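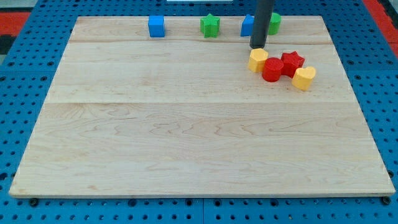 ## 3. Preparar el tablero y las piezas

¡Empieza lo bueno! Si has llegado hasta aquí, ya tienes la superficie perforada montada y nivelada (sección 2) y solo queda vestirla. El juego de formas Nastcombe se puede usar directamente sobre la superficie azul, pero sobre madera gana muchísimo: las piezas se apoyan mejor, suenan mejor y los colores destacan una barbaridad.

Calcula una media hora la primera vez. La segunda irás volando.

### 3.1 Antes de empezar

Ten a mano:

- el tablero de madera clara
- la bolsa de piezas (cubos, cilindros y estrellas)
- un paño de algodón que no suelte pelusa
- lija de grano 200
- aceite Trernwood para madera, o cualquier aceite apto para juguetes

> **Nota.** El tablero está hecho de tablas unidas, así que verás juntas, vetas onduladas y algún nudo suave. Cada uno sale distinto, y eso nos encanta. Una junta que se ve pero no se nota con la uña está perfecta. Si notas un escalón, pasa por el apartado 3.5 antes de seguir.

### 3.2 Repasar la madera

1. Pasa la mano por toda la superficie, primero a favor de la veta y luego en diagonal.
2. Si encuentras alguna aspereza, líjala con suavidad, siempre a favor de la veta. Tres o cuatro pasadas bastan.
3. Repasa los cantos con la misma lija, sobre todo el delantero, que es donde más se apoyan las muñecas.
4. Retira el polvo con el paño seco.
5. Aplica una capa fina de aceite y deja que penetre durante 2 horas. Retira el sobrante.
6. Déjalo secar en horizontal hasta el día siguiente.

**Precaución:** los trapos con aceite pueden calentarse solos si se guardan hechos una bola. Extiéndelos al aire hasta que estén completamente secos.

### 3.3 Colocar el tablero

1. Limpia la superficie perforada. Una brocha seca va de maravilla para sacar el serrín de los agujeros.
2. Comprueba que las cabezas de los tornillos de fijación estén bien apretadas. Aprieta a mano y remata con un cuarto de vuelta de llave, sin forzar.
3. Apoya el tablero plano, con el canto delantero paralelo a una fila de agujeros. ¡La cuadrícula es la mejor regla que vas a encontrar!
4. Deja visible un margen de superficie perforada por delante y por los lados. Lo agradecerás cuando quieras levantar el tablero con las dos manos.
5. Presiona las esquinas de una en una. Si alguna baila, gira el tablero media vuelta y prueba otra vez.

> **Nota.** Ninguna cabeza de tornillo debe quedar debajo de la madera. Basta una para que el tablero cojee y los cilindros se echen a rodar.

### 3.4 Disponer las piezas

Aquí cada casa tiene su estilo. Esta es la disposición que recomendamos para la primera sesión, y la que usamos en el taller de Enache con los grupos de los más pequeños.

1. Reserva la franja del fondo para las piezas en espera y deja la zona más cercana a ti para construir.
2. Pon los cubos en la franja del fondo, separados entre sí. Dan referencia de tamaño y aguantan cualquier empujón.
3. Coloca la estrella de pie, apoyada sobre dos puntas. Al principio cuesta un poco —hay que soltarla despacio—, pero cuando se queda quieta es una alegría.
4. Coloca los cilindros sobre una de sus caras planas, nunca tumbados.
5. Deja entre pieza y pieza el ancho de dos dedos, para poder coger una sin tirar la vecina.

Con 4 piezas hay juego de sobra para empezar. Cuando el grupo coja soltura, añade más de dos en dos y ve alternando colores: el azul y el verde se parecen más de lo que uno cree con luz de tarde, y separarlos por formas distintas ayuda mucho.

**Precaución:** retira de la mesa cualquier pieza astillada o con la pintura levantada. No la repares con pegamento instantáneo, pide el recambio.

### 3.5 Si algo no queda bien

**El tablero cojea.** Repite los pasos 1 y 5 del apartado 3.3. Si sigue igual, puede que la madera se haya curvado. Dale la vuelta y déjala una noche con peso repartido encima.

**Se nota un escalón en una junta.** Lija solo el lado alto y vuelve a aceitar esa zona.

**La estrella no se sostiene.** Casi siempre es polvo en las puntas. Límpialas y prueba sobre otra parte del tablero, lejos de los nudos.

**Los cilindros resbalan.** Hay demasiado aceite. Frota con un paño seco y espera un día más.

### 3.6 Mantenimiento

Paño seco después de cada uso, paño apenas húmedo cuando haya manchas, y una mano de aceite cada octubre, antes de encender la calefacción. Nuestro tablero de pruebas lleva ya casi 2.000 montajes con esa rutina y sigue precioso.

No lo guardes apoyado contra un radiador ni de canto durante semanas. Lo mejor es dejarlo plano, con las piezas en su bolsa Zustness encima.

Para recambios y dudas sobre esta sección, pregunta por Vignesh Pai en el taller. Continúa en la sección 4, «Primeras construcciones».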